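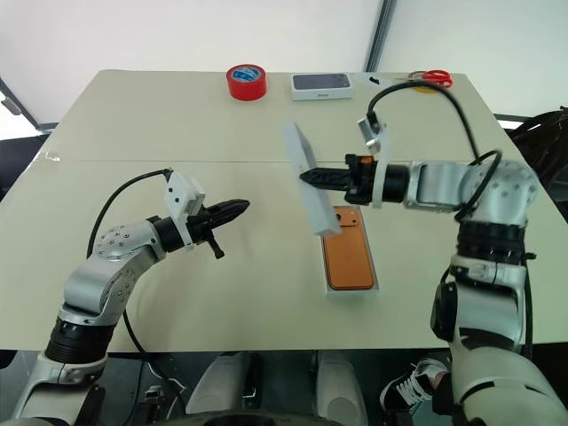 Table with light beige top, two panels.

Hutora Winter Wildlife Observation Kit
Product code 2814

The Hutora kit is supplied by Patgate to field centres, schools and wardens who record mountain hares and other upland mammals during the colder months. It contains the equipment needed to keep watch over one stretch of hillside from December until the thaw.

Mountain hares change from a brown summer coat to a white or partly white one in winter. They feed mainly at dusk and through the night, resting by day in shallow hollows known as forms. Observers should keep their distance, as a hare that is repeatedly disturbed uses up energy it needs in cold weather.

Contents
Trail camera with mounting strap
Ground stake for open moorland
Tracks and droppings guide, 40 pages
Waterproof record book
Snow depth rule, marked in centimetres
Padded carrying case

Specification
Weight, packed: 2540 g
Camera power: eight AA batteries (not supplied)
Memory card: not supplied
Carrying case: green, with shoulder strap

Use in the field
The camera should be set at knee height, facing north where the ground allows. Low winter sun falling on snow will otherwise spoil many of the daytime pictures. Droppings, cropped heather and regular runs through the snow are all good signs that a site is in use. Permission must be obtained from the landowner before any equipment is left in place.

The guide was written by Adel Kettani and covers 13 species, including stoat, red deer and mountain hare. Replacement copies may be ordered separately.

Ordering and hire
Kits may be bought outright or hired by the month from the Tamstead depot. Hired kits must be returned clean and dry, with the record book removed. Spare straps and stakes are listed under the Doherty range of field accessories.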